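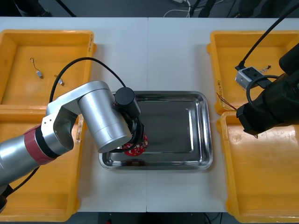
Sorting bench, yellow trays either side and the steel tray in the middle.

Poletti workshop — bench and tray safety check
Bench ref: 3048
Date checked: 26th July
Next check due: August

1. Tabletops level where they meet — OK
Lovely and flush this time, thank you to whoever got down on their knees with the spanner. Please do run your palm over the join every so often, as the feet creep when the floor gets mopped.

2. Yellow trays free of cracks and sharp rims — OK, with a note
The upper left one is a bit scuffed on the floor of the tray. It's only wear and I'm happy for it to stay in service, but give it a wipe and a proper look under the lamp next month.

3. Steel tray, rim and inner walls — OK
Still has a beautiful shine on it. No burrs felt anywhere along the rolled rim. Soft cloth only, please, and none of the gritty cream from the kitchenette.

4. Small parts kept inside trays — OK
The little metal parts with the thin wires are the ones I fret over. Pick them up by the body and leave the wire to its own curl, or it will come away in your fingers.

5. Circuit boards handled by the edges — OK

6. Wrist straps tested — NOT DONE
The tester is away at Sonden for calibration. Carried over to August.

7. Walkway behind bench clear — ACTION
Two Trundska cartons to go back to the store, order 2476.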